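Ticket: left gripper stops responding mid-task, Drallow cell
Status: Open - workaround in place
Component: gripper / wrist cable
Assigned to: Wouter Timmermans

Reported Tuesday, second shift. The left arm closes on an object, lifts, and then the gripper drops off the bus. Controller log shows "device timeout, ID 6" and the arm goes to protective stop. The other arms in the cell keep running until the supervisor process notices, which takes up to 2 seconds. That delay is a separate problem and has its own ticket.

Steps tried so far:

Power cycled the controller. Fault cleared, came back within the hour.

Swapped the gripper with the spare from Botisholm. Same fault, same ID. The original gripper is back on the arm.

Raised the bus timeout in the Fikovari driver from the default to 3000 ms. Fewer stops, but the fingers then lag behind the command after a dropout and can close late. Reverted. Do not use this setting with anyone in reach of the table.
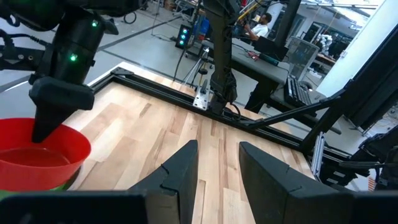 Ran the bowl task at half speed with the log open. The timeout only shows up when the last wrist joint is turned past nearly 90 degrees, and it does not matter whether the gripper is holding anything. With the wrist held straight and the fingers cycled open and closed, no errors at all. This points to the cable or its connector, not the gripper electronics.

Measured continuity on the wrist cable, disconnected, while bending it by hand. One data line opens intermittently close to the connector. Power lines are fine.

Workaround: wrist rotation limited in the Mulder config, file reloaded on all arms. Tasks that need a full turn are disabled for now.

To do: replacement cable ordered, longer service loop to be fitted at the same time. Check the same cable on the other arms before the limit is removed. Leave this ticket open until the bowl task has run a full shift without a timeout.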